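Boltoveck Beeswax Hanukkah Candles, box of 49

By Jytte Egilsson
December
Print | E-mail
Shares: 49 | Comments: 5

I get asked for these from the first cold week onwards, so I'm putting them up early this year! They're the hand-dipped beeswax candles from Boltoveck, the same ones I burn at home, and I've been selling them out of the Edilville shop long enough to have opinions on them (sorry, you're getting the opinions as well).

First, the number. If you keep Hanukkah in the usual way you light one candle on the first night, two on the second and so on, with a helper candle, the shamash, every evening. That comes to forty-four for the whole festival. Boltoveck packs 49, so you've got 5 left over for the ones that snap in the drawer or get pinched by a grandchild. If there are several people in your house who each like to light their own, you'll want a box apiece. We did three boxes last year and still ran short on the last night because my sister turned up with hers.

Now, size. They're thin, so they fit the small cups you find on most ordinary menorahs, and they'll go into the Leclerc brass one we sell without any fiddling. The Jinano ceramic menorah has wider cups, and there I melt the bottom of each candle for a second or two and press it down firmly. If yours is an old family piece with odd little holes, bring it in and we'll try one before you buy. I keep a loose candle behind the till for this.

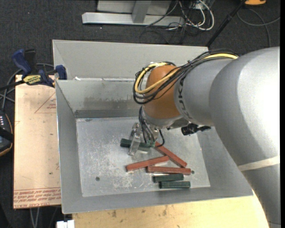 KUKA arm over the bin of coloured blocks

Burning time matters more than people think. The lights are meant to last at least half an hour after nightfall, and these do that comfortably in a room without a draught. Put them on a windowsill above a radiator and they'll go faster and lean over too, so I stand mine on a tray on the sideboard. Friday is the awkward one. You light the Hanukkah candles before the Sabbath candles, while it's still day, and they have to keep going until well after dark. I don't trust any thin candle with that, so for Friday I use the Boltoveck long ones, sold separately in packs of 9 (enough for the fullest Friday you can have). Ask your own rabbi if you do things differently at home, as customs do vary.

Colour: natural honey, or the mixed box, which has blue, white and a rather nice dark red. The mixed ones are dyed all the way through. They smell the same as the plain ones, faintly sweet, and much less so once they're lit.

Cleaning up is easy enough. Let the wax go hard, then lift it with a wooden cocktail stick. Please don't go at a brass menorah with a knife! Tiburcio Huerta, who mends the metal pieces for us, can get scratches out, but he'd much prefer you didn't make them.

Keep the box somewhere cool, lying flat. If you see a whitish bloom on the candles, that's just what beeswax does with age, and a rub with a soft cloth brings the shine back.

We're open on Sunday during the festival for anyone who's run out, and I'll put a box aside if you ring before we close.

Print | E-mail
5 comments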